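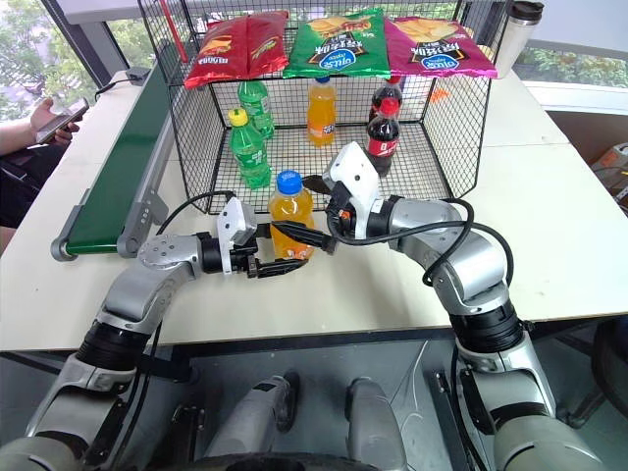
Does the grip force need to be set separately for each kind of bottle?
One setting per bottle type is safer, because a thin-walled bottle dents at a force that a full one barely notices.

That exchange comes up often enough that I put it at the top. Now to the thread.

Naa Agyeman wrote:
> I copied your shelf routine for our bench at Sultiswood. The left arm
> picks fine, but when the right arm comes in it stops short with a
> following error. Gripper command is 400, same as yours. Is this force,
> or am I looking in the wrong place?

Wrong place, I think. A following error on the approach is an arm fault, so leave the gripper value alone until the arm reaches its target. Check the cable first. Ours runs over the top of the right forearm, and with too little slack at the wrist it loads the last joint near the end of travel. Jog that joint by hand through the whole move with the controller in monitor mode and watch the current. A steady climb near the end means cable. A spike at one angle means something else.
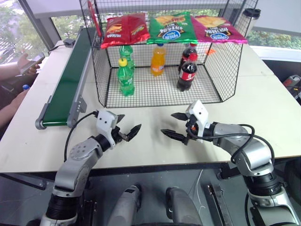
If the current looks clean, compare your encoder offset with the one in the file. Ours is 1,031 counts on joint 4 and it will not match yours. Dzifa reran the zeroing in February after the wrist bracket was swapped, and the old number put the fingertips low enough to touch the bottle cap.

Two more things. The Nutsugah driver keeps the last offset in memory after a soft reset, so cycle the power after you write a new one. And set the left arm to hold before the right one starts – the default lets both move together, and the error then gets logged against whichever reports first.

Send me the current log if it still trips. Text export, please; the binary format changed between releases and I only have the old reader.

Inese Dambrauskienė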